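Speaker notes: What changed on our floor when the grippers came in
Kamasow workplace meetup, 12/22/24. Slides are light, so talk to the room.

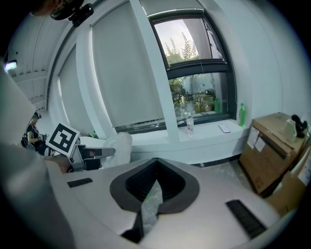 Slide 1. Gripper work by the windows at Dilgate: soft white material at the tip of the finger.

OPENING (leave slide 1 up)

Hello, thanks for having me. I run the handling side at Dilgate, and I've been on that floor long enough to remember when our whole training plan was "stand next to somebody and watch."

Point at the marker tag on the left, the black and white square. People always ask. It lets the software work out where the tool is as it moves.

Then point at the white bundle. Say: this is my favorite thing to show people who think automation is all about car doors and steel! Soft stuff is hard. It has no corners, it changes shape when you squeeze it, and it never sits the same way two times. Our packers handle it all day without thinking, and that's the skill we're trying to record.

Quick show of hands: who here packs, sorts or folds anything for a living? (Wait. Give them time, the back row is always slow.)

SLIDE 2. WHERE WE STARTED

Keep this short, they've heard the "old way" story from every speaker.
- Packing was one job title. You came in, you packed, you went home with sore thumbs.
- The sorting arm from Kolside arrived in July. It could do boxes. It could not do anything soft.
- We had 2 choices: send the soft items back to the packers for good, or let the packers teach the arm. We went with teaching.

SLIDE 3. WHAT TEACHING LOOKS LIKE

A packer picks up the hand-held gripper and does the task with it. Pick, lift, place, let go. Then again with the item turned around. Then again with it squashed. That's the whole thing, and it is much more tiring than it sounds (tell them about my own first try, when I dropped the same cloth for most of a morning and had to go sit down).

We have 9 people trained on it now. Together they recorded 4,000 pickups for the first batch. Let that number sit for a second. Every one of those is a person making a small choice about where to pinch.

What surprised me is how different they all are! One grabs the middle, one always goes for an edge, one gives a little shake before lifting. We used to call that bad habits. Now we put them side by side and talk about them, and I love those talks. Best meetings we have.

SLIDE 4. WHAT CHANGED FOR PEOPLE

Slow down here, this is the part they came for.

The good:
Packers get a say in how a task is set up. If a bin is too deep for the gripper, they tell us and it gets moved. Before, a too-deep bin could stay too deep for years.
There's a new pay step for teaching work. It took 2 rounds of talks to get it and I'm very proud of that.
Less reaching. The arm takes the heavy boxes, and I hear a lot less about shoulders at the end of a shift.

The not so good:
Teaching is lonely if you let it be. You're looking down at your own hands for long stretches. We now put people within chatting distance of each other.
The tools are heavier than a hand. Wrists get tired. We rotate, and we should have started rotating sooner. Own this one, don't rush past it.
Some people tried it and didn't like it, and they went back to regular packing with no marks against them. I want every manager in the room to hear that bit.

SLIDE 5. THE JOBS QUESTION

Someone will ask, so ask it first. Are they teaching the arm to replace them?

Say it plain: we didn't cut packing jobs this year. I can't promise for every year after, and I told my own crew the same. What I can promise is that they see the plan when I see it. Pause. Take questions right here if hands go up, don't push them to the end.

SLIDE 6. IF YOU WANT TO TRY THIS

- Ask for people who want to do it. Don't assign it.
- Start with the annoying item, the one everybody complains about. Ours was anything fluffy.
- Pay for it from day one.
- Play the recordings back to the people who made them. They spot things the engineers miss.
- Keep sessions short. Shorter than that!

Mention Chacko, the small shop across town that copied our rotation sheet and then made it better. I've got their version printed out, copies by the door.

Q AND A

Likely ones: What does the gripper weigh? (Don't guess, take an email.) Can left-handers use it? (Yes, ours do.) Can we visit? (Yes, please come, mornings are best, closed shoes.)

Put slide 1 back up while people ask. Water first, you always forget.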